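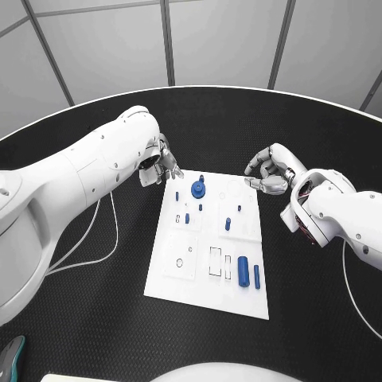

Are shape boards and peg puzzles only for toddlers? I'd put one in front of anybody old enough to hold a teacup, and I'd leave it out on the table all week.

I have loved these things for as long as I can remember. A flat board, some outlines, a handful of parts, each with a place to go. My mother kept one on top of the wardrobe in Hebden, and it came down when it rained, which in Hebden meant it came down a great deal. The star never fitted properly after my cousin chewed it. I can still feel the exact angle you had to hold it at!

So when people tell me their child has "grown out of" the shape board at three and it's off to the charity shop, I want to run after them down the street. Grown out of what, exactly? The easy way round, perhaps. Try it with your eyes shut. Try it with your left hand if you're right-handed, or with thick gloves on, or with the pieces in a pillowcase so that you have to find the right one by feel before you can place it. I did the pillowcase version with four grown-ups after supper in June and we didn't get to the pudding until gone ten.

A gear shape is my favourite of all the pieces you can get. A circle goes in any old way and a square gives you several chances, but a gear looks almost round and then isn't, and you have to turn it and turn it until the teeth agree with the outline. There's a tiny drop when it goes home. If you've never felt that, I'm a bit envious of you, having it still to come.

My friend Orvokki Savolainen taught infants in Astwood for years and she feels much as I do, though we argue about colour. She likes every piece to be different — red star, yellow moon and so on — so that little ones have two clues to go on. I'm firmly for one colour throughout. Give me all blue, or all plain wood, and let the shape do the talking. With a rainbow set, a sharp child matches red to red and hardly looks at the edges. With a single colour you have to look properly, and looking properly is most of the fun. (Orvokki says I'm a snob. She may have a point.)

We do agree about outlines. They should be dark and thick, on a pale board, so you can see them from across a table and in poor evening light. I've bought beautiful sets with faint grey lines on grey felt, and my aunt, whose sight isn't what it was, simply couldn't use them. She went through a black-on-white one in an afternoon and asked for another.

Pegs are the other thing worth being fussy about. A short, upright peg on top of a piece changes everything, for small hands and for stiff ones. You pinch it, you lift, you steer. Without it you're scrabbling at the edge with your fingernails. Nurhan Yurt, who lives below me and has had trouble with her thumbs since the winter, can't manage a flat jigsaw any more, and she'd more or less given up on puzzles. I lent her a pegged board and I haven't had it back. I don't expect to.

I also think we do them in the wrong place. They get done on carpets, where the board tips and the pieces walk off under the sofa. Put it on a proper table! A round one is best of all, because two people can sit at whatever angle suits them, and a dark top makes a pale board stand out wonderfully. Mine came second-hand from a café in Traswood and wobbles slightly, and I've folded a bus ticket under one foot.

I've nothing against the enormous jigsaws, by the way. I have a 1000-piece harbour in the cupboard and I got to 800 before I lost heart at the sky. But a jigsaw asks for a fortnight of your life and the whole of your dining table. A shape board asks for ten minutes while the potatoes boil, and then you tip it out and go again, and the second time you're quicker, and by the third you've started mixing up the order just to make trouble for yourself.

If you've got one in the loft, go and fetch it down before the weekend. Check the pieces are all there, give them a wipe, and put it where the visitors will sit.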